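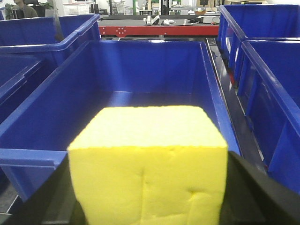 Step 3: Teach the soft grip

Now for the fun part! If you followed the first two steps, your Mustura kit is bolted down, the wrist camera is live and the bins are in place. Time to get it handling things that squash.

Start with a foam block. The yellow ones show up beautifully against blue bins, so the camera has an easy job finding the edges, and a slightly dented block is fine.

1. Open the Grip tab and choose Soft. The force setting goes from 0 to 251. Type in 100.

2. Jog the arm until the two fingers sit on either side of the block, then press Close. You want the foam held between them with the top face still flat. If the top bulges, drop the force by ten and try again.

3. Raise the arm and move it over the bin you want to fill. Press Save Point while the block is over the bin floor, well clear of the rim. (I saved mine too close to the wall the first time and had to redo the lot.)

4. Press Open, then Save Release.

5. Name the routine and run it at slow speed. Keep a hand near the stop button for this one.

Once it runs cleanly, bump the speed up a notch and let it go for 200 picks. I set mine off on a Friday after lunch and kept wandering back to watch, it's that good! My log ended at 1022 because I just kept adding more.

If the block twists in the grip, the fingers are probably closing off center. Iara Farías at Mustura pointed me to the Center Fingers button, hidden under Tools > Wrist, and that fixed it in one go. The printed manual leaves it out, which is my one real grumble with this kit.

Next up is Step 4: Sorting into more than one bin.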